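Setting Up a Simulated Kitchen Before You Bolt a Robot Arm to Anything

I share a workshop with five other people, and for most of last winter two of us were building a tabletop arm that could clear dishes. We wrecked a gripper finger and a decent cutting board before we agreed to do the practice runs in simulation first. This page covers how I put the simulated kitchen together and what I check before a grasp program goes anywhere near the bench.

You will need a physics simulator that can load robot description files, a model of your arm and gripper, and a folder of household objects with collision shapes. I keep my project in a folder called Pallberg, and the small script that places the objects is called Nindero. You can name yours whatever you like, but keep the scene files and the control code apart. I didn't, and it took an evening to untangle them.

Step 1: Build the counter

Start with one flat surface and get its height right. Measure from the floor to the robot's base on your real bench and use the same number in the scene. Then set the friction. Stone, wood and painted board all behave differently, and the default value in most simulators is too grippy for a polished top. Put a plate down, push it with the gripper at low speed, and adjust until it slides the way a plate slides at home.

Once the surface behaves, add the arm and a first set of objects.
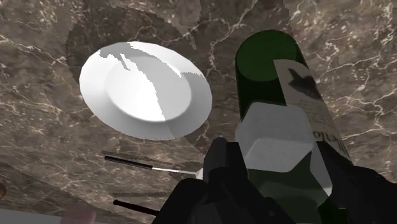 Keep the closing force low to begin with. Glass models are usually heavier than you expect, and if the fingers close too fast the solver will push the object out sideways or let the finger sink into it. I close in two stages: a slow move until contact, then a short squeeze. If the object jitters after the squeeze, cut the time step in half before you touch anything else. Most of my shaking problems went away with that one change.

Bottles deserve extra time. The body is easy to grab and the neck is not, and a bottle on its side will roll if you touch it off center. Aim for the middle of the body and approach straight down.

Step 2: Add clutter

A clean counter teaches you very little. Gisela Mühlbauer, who has the bench next to mine, looked at my first scene and asked where I had ever seen a kitchen like that. She had a point. I wrote Nindero that same week. It picks objects from the folder, drops them from just above the counter, and waits for them to settle. The random seed gets saved with each layout so I can load a bad one again. The seed I use for testing is 3974, mostly out of habit.

Let things fall over. Flat utensils are the hardest items in the set, and you want them at odd angles and close to other dishes. Put furniture in the room too, even if the arm never touches it. It gives the cameras a believable background, and anything within reach gives the planner something to avoid. 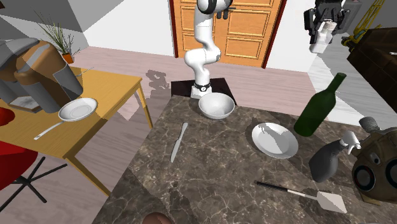

Now check the reach. Move the arm slowly to each corner of the area you plan to use and watch the elbow as well as the gripper. Mine cleared every dish and then ran its elbow into a wall I had forgotten to mark as solid. If your planner has a setting for minimum clearance, set it to 2 inches and tighten it later.

Step 3: Place the cameras

I use one camera on the wrist and one off to the side. The wrist view is good for the last few inches before contact and close to useless for anything else. The side view shows you what the arm is about to hit. Save pictures from both, with the same time stamp, or you will spend hours matching them up by hand.

Move the light between runs as well. Hard shadows on white plates confused my edge detector badly — it kept finding a second rim — and I would much sooner learn that on a screen. 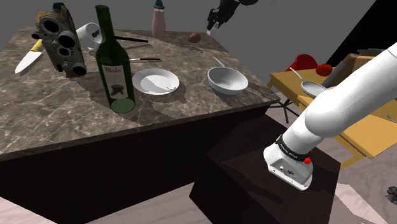 The island with a full set of objects on it. The wine bottle is upright and the mug is on its side.

Step 4: Run it, then run it again

Run each grasp over the same layout at least 6 times before changing the seed. Write down what failed and where the arm was when it failed. When a program gets through two new layouts in a row without a drop, I move it to the real bench at quarter speed, with plastic dishes and a hand on the stop switch.

Expect to go back and fix the friction values after the first real session. I keep mine in a plain text file next to the scene, with a line for each object and the month I last changed it. The plate was last changed in April.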